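Document Control Clerk (Fixed Term), Pevstead Records Office

Gremis is recruiting one document control clerk for its records office in Pevstead. The post supports the transfer of paper case files from the former Cárdenas branch into the central register at Wutport. The contract runs to the end of November of next year and may be extended if the transfer is not complete.

Background

The Cárdenas branch held 2970 case files when it closed. Of these, 628 have been checked, relabeled and entered in the register. The rest are stored in Pevstead in their original boxes. Many carry two reference numbers, one from the branch and one from an earlier filing system, and the two do not always agree. The clerk will resolve these conflicts using the branch ledgers, which are handwritten and in places hard to read.

Duties

Open each box, compare its contents against the packing list and record any missing or extra items.
Assign a register number and print the label.
Enter title, date range, page count and retention class in the register.
Separate damaged sheets and pass them to the repair desk with a completed slip.
Prepare sealed boxes for the weekly van to Wutport.
Answer file requests from Wutport by the end of the next working day.

The expected rate after training is 200 files per month. Files with unresolved reference conflicts are logged separately and do not count toward this rate.

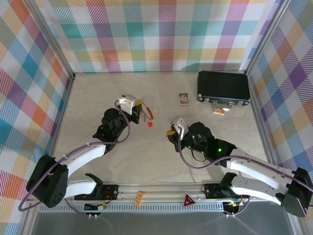
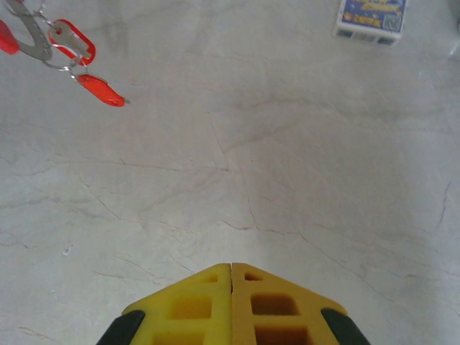
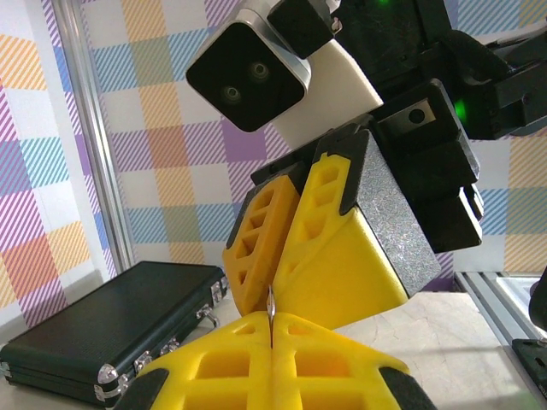

Requirements

High school diploma or equivalent.
At least one year of office work involving filing, indexing or data entry.
Accurate typing and a working knowledge of spreadsheets.
Ability to read older cursive handwriting. A short reading test is part of the interview.
Ability to lift boxes of up to 30 pounds and to work standing for part of the day.

Experience with retention schedules is useful but not required. Training in the register software is provided during the first 8 working days.

Hours and pay

The post is full time, with a paid lunch break. Start time may be set between 7:30 and 9:00 and then stays fixed. Pay is hourly at clerical grade two, with overtime by prior agreement only. Travel to Wutport for the two scheduled audits is reimbursed at the standard mileage rate. Remote work is not available for this post, as the files may not leave the building except by van.

How to apply

Send a resume and a cover letter of no more than one page to the Gremis personnel desk, Pevstead. State your earliest start date and the name of one work reference. Applications must be received by 26th September. Late or incomplete applications will not be considered. Interviews will be held in Pevstead, and applicants selected for interview will be notified by email.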